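Bokex Wooden Mug Tree: Six Weeks With a Very Small Tree

Posted 2021-07-19 in Kitchen Things

I own too many mugs. I have made my peace with this, but the cabinet hasn't, and in early summer a shelf pin gave up and let a row of them slide gently into the cereal. It was time to look at mug trees, a category of object I had last considered in my grandmother's kitchen, where one stood next to the bread box and held cups that no one was allowed to use.

I looked at two. The Calvo is wire, black, and looks like something you'd hang a bird feeder on. The Bokex is light wood with a round base and a plain post. I went with the Bokex, partly because it was on the front page of Getden, the home goods site where I buy most of the things I later write complaints about. It had 491 reviews, and a good number of them were from people who were mad about a different mug tree.

What you get

A box, a base, a post, the pegs, and a folded sheet of paper with a drawing of a mug on it. The pegs push into holes in the post. No glue comes with it, and the paper has no opinion on whether you should use any. I didn't. The post screws into the base from underneath, and you'll want to give it one more turn than feels polite.

Assembly took me less time than finding the scissors to open the box. There is a faint smell of sawdust for a day or two, which I liked.

Looks

It's a nice thing to look at, I'll give it that. The base is flat and round with the grain showing, the post is a simple cylinder, and the pegs are thin dowels with no knobs or curls or carved acorns on the ends. With nothing on it, it could pass for a coat rack belonging to a family of mice. My other half calls it "the antenna" and has twice asked what channel it gets.

The pale wood holds its own against a dark surface, and it disappears on our butcher block, so think about where it's going to live. I think it looks best somewhere plain, with a bit of space on all sides and no fruit bowl trying to compete.

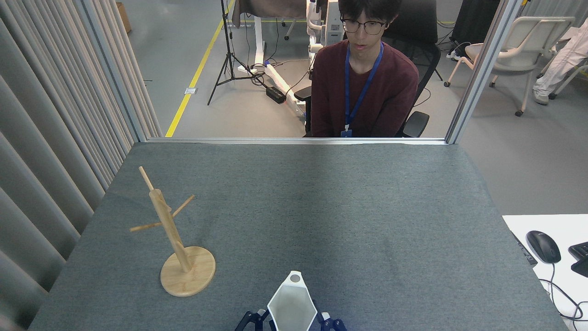
Holding mugs, which is the job

Ordinary mugs are fine. A standard diner-style mug slides on, swings a little, and hangs there looking pleased with itself. Two of them on opposite sides and the whole thing feels settled.

Put one heavy mug on one side with nothing across from it and you start to get a lean. I have a stoneware mug from a pottery sale that weighs about as much as a shoe, and the tree does not care for it. It hasn't gone over, but I've seen it think about it. The cure is to load it like a canoe. Heavy one low, another low across from it, then whatever you like up top.

The pegs being thin is good news for espresso cups and other things with mean little handles. It's less good for big round handles, which have room to wander and will slide toward the post and knock into it. I've had one chip, on a mug I got free with a bank account, so the mourning was brief.

Cleaning

Wipe it with a damp cloth and dry it. If you hang a mug straight from the dish rack, the drip goes down the peg, along the post, and makes a pale ring on the base. I now dry my mugs first, like an adult, and resent it. A little food-safe mineral oil took care of most of the ring. The underside of the base could use some felt or rubber feet, too. I stuck on 3 from the junk drawer and it stopped skating around when I grabbed a cup in a hurry.

Compared with my old one

Before this I had the Moltalora, a chrome number with a spinning base. It spun beautifully, and it kept spinning after you'd taken the mug off, so reaching for a second one was a carnival game. Then the chrome started coming off in flakes. The Bokex doesn't spin, fold, or light up, and I've come to see that as the main feature.

Who should buy it

People with a few everyday mugs and a patch of counter to spare. If you have a whole collection, you'll need several of these or some hooks under a shelf, and the hooks are cheaper. If you have a cat who likes edges, get the hooks.

Rating: four out of five. I took off a point for the lean and for the missing feet. The stoneware mug has gone back in the cabinet, on the bottom shelf, where the pins are still good.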